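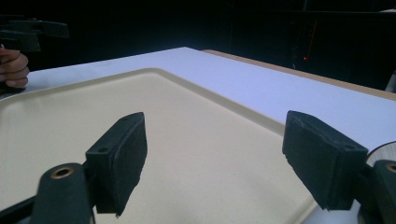

配膳の自動化が進むと、現場の人の仕事はなくなるのですか。
見学した範囲では、人数は変わらず、担当する作業の中身が入れ替わっていました。盛り付けと運搬に割く時間が減り、機械への段取りと確認に割く時間が増えています。

給食受託会社ポルクホルム（Porkholm）の集中調理施設を見学した。2020年1月19日の訪問で、受け入れは施設側の運営担当であるブルネッロ・グラッソ氏と、現場の班長を務めるケイン・ティポキ氏。参加者は8人だった。以下、当日のメモをもとにまとめる。

施設の概要
1日の提供数は4000食。納品先は病院と高齢者施設が中心で、トレーの上に皿や鉢を並べる「トレーセット」の工程に、昨年の4月から自動機が入っている。機械はアメック（Ameck）製、動作を教える側のソフトはテスタ（Testa）という名前で呼ばれていた。見学者は入口で上着と帽子を着け、手洗いのあと、調理室を窓越しに見てからセット工程へ進む。調理室そのものには入れない。

セット工程
ラインは2本あり、自動機があるのは片方だけである。もう片方は従来どおり人が並べている。献立が細かく分かれる食種、たとえば刻み食やアレルギー対応の食事はすべて人の側に回る。自動機の側は常食のみで、朝食から先に切り替えたという。朝食は器の種類が少なく、配置も日によって変わらない。
自動機が止まるのはどういうときかと質問が出た。ティポキ氏の答えは、器が重なって二枚取れたとき、トレーの位置がずれたとき、の順だった。止まると表示灯が変わり、近くの人が直して再開ボタンを押す。直し方は壁に貼ってある。再開の操作は全員が覚えており、班長を呼ぶ必要はない。

作業を教える部屋
セット工程の隣に、機械に動作を覚えさせるための部屋がある。ここでは手持ちのグリッパーを使い、人が実際に器をつかんで置く動きを記録する。担当は工程の経験者で、外部の技術者は週に一度来るだけになっている。
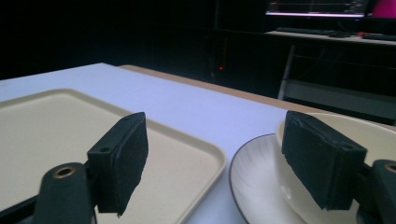
今回いちばん聞きたかったのは、この仕事に就いた人がどう選ばれ、何を負担に感じているかである。専任は置かず、セット工程の人が交代で入る。1回は30分で区切り、続けて入ることはない。手首が疲れるという声が最初の月に出たため、あとから決めた時間だそうだ。作業台にあるのはトレー、丸い皿、鉢といった普段扱っている器の類で、つかむ側は先の太い黒いパッドが2つ向き合う形をしている。指で縁をつまむのとはだいぶ勝手が違い、慣れるまでは鉢の縁のどこに当てるかで迷う、とティポキ氏は話していた。ベテランほど自分の手の癖が出るので、最初は若い人のほうが早かったとも聞いた。これまでに残した記録は1633件。使えないものは翌日に本人が見直して外している。

人の配置の変化
導入前後で人員は減らしていない、というのがグラッソ氏の説明だった。早朝の立ち上げに必要な人数が減った分は、検品と洗浄に移した。早朝手当が減った人もいるため、賃金の表を作り直し、教える作業と検品に手当を付けた。金額は教えてもらえなかった。
現場の受け止めは一様でないようである。休憩室で話を聞いた二人のうち、一人は腰が楽になったと言い、もう一人は検品は立ちっぱなしで前より退屈だと言っていた。後者の方は希望を出して人の側のラインに戻る予定だという。配置の希望は半年ごとに紙で出す。

そのほか気づいたこと
・自動機の側は通路が広く取ってあり、配膳車の向きを変えやすい。
・皿のメーカーを変えると教え直しになるため、購買の担当者が工程の会議に出るようになった。
・予備の器は、フリルキネ（Flirkine）という管理システムで枚数を見ている。画面は少し古い。
・騒音は思ったより小さく、会話は普通にできた。洗浄室の前だけは声を張る必要がある。

質疑で答えが出なかったのは、昼食への拡大の時期である。汁物の鉢をどうするかが決まっておらず、当面は朝食のみで続けるとのことだった。見学の申し込みは施設の事務所で受け付けており、調理の時間帯の都合で午後の回に限られる。靴は滑りにくいものを各自で用意する。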